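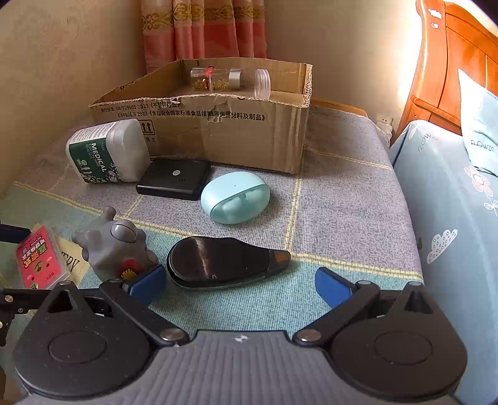 ## Unit 4: Teaching a robot with your own hands

Reading before lab: the Rondeva course notes, sections on demonstration and on replay. Bring a charged laptop and closed-toe shoes.

This is my favorite unit of the whole course, and I'll try not to talk too fast! Up to now you have told the robot what to do in code: go to this point, close the fingers, lift. Now you get to show it. You hold a gripper, you do the chore, and the recording of what you did becomes the lesson.

### Two ways to show a task

**By remote control (teleoperation).** You move a leader arm or a joystick and the robot follows. Every motion you record is one the robot has already made, so you never have to wonder whether it can reach. The price is speed. Most people are painfully slow in their first hour, and you feel very little through the controls.

**By hand-held gripper.** You carry the gripper to the objects and squeeze. A camera rides along on it and sees the fingers and whatever is between or beyond them. It's quick, it works wherever you can stand, and your wrist already knows a hundred small tricks that you'd struggle to put into code. The catch is that your arm can bend in ways the robot's arm can't, and some lovely recordings turn out to be useless for replay.

We'll do both in lab, hand-held first.

### What makes a good demonstration

A *demonstration* (or *episode*) is one attempt at one task, from a start position to a clear finish. Keep these in mind:

- Decide the task before you press record, and say it out loud in one sentence. "Put the earbuds case in the cardboard box" is a task. "Tidy up" is a whole afternoon.
- Approach with the fingers open, wider than you think you need.
- Keep the target in view of the camera all the way in. If your own fingertip hides it, back off and come in from another side.
- Pause briefly after the grasp and again after the release. Those pauses are gold when you cut the data later.
- If you fumble, finish anyway and mark it. Recoveries are worth keeping!

Change the layout between episodes. Turn the box, lay a bottle down, swap which toy is in front. A policy trained on one tidy layout learns that layout, and then somebody nudges the box and it grabs air. Last August, Washington Lopes's group recorded 273 episodes with the target always on the left, and their robot reached left for the rest of the term no matter what we put down. (They fixed it, and wrote the best report of the year.)
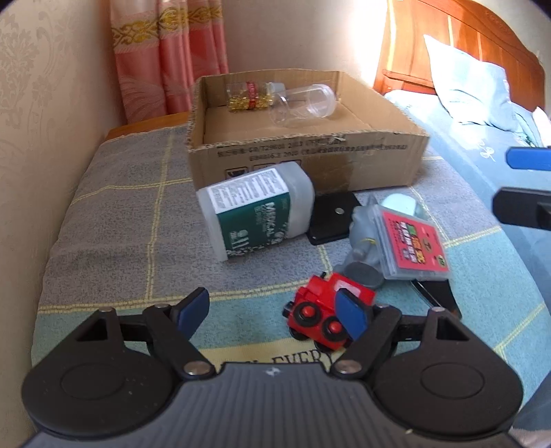
**Chaimae Ashour**
Lab instructor, Skomgate Robotics Teaching Lab

### Clutter and see-through things

Look at how much of this work is just plastic. A clear jar on its side inside a brown box shows you the box through its own wall, and a glossy black object carries highlights that slide as the camera moves. You deal with all of that without thinking. The model has only pixels, so give it plenty of angles on the hard objects.

Patterned cloth is good practice too. Lines and printed letters run right under the objects, and the model has to learn that they aren't things to pick up.

### Working with two grippers

Some tasks want both hands: one holds the container, the other pulls off the cap. Start both recordings together, and make the sync gesture (close, open, close) with both grippers in view of each other. Check the clocks before you go on. Gheorghița Anghel has put the checking script in the shared folder.

### Lab work

1. Pair up and calibrate finger width, fully open and fully closed.
2. Record 4 practice episodes and watch them back together.
3. Pick one pick-and-place task and record it with at least five layouts.
4. Repeat the same task by remote control and note where your motion differs.
5. Upload to Skaltura with the task sentence as the title.

The class pool stands at 3811 episodes, and I'd love to see over 500 more by the end of this unit. Questions about uploads go to Kirsten Zacharias; questions about anything that squeaks go to me.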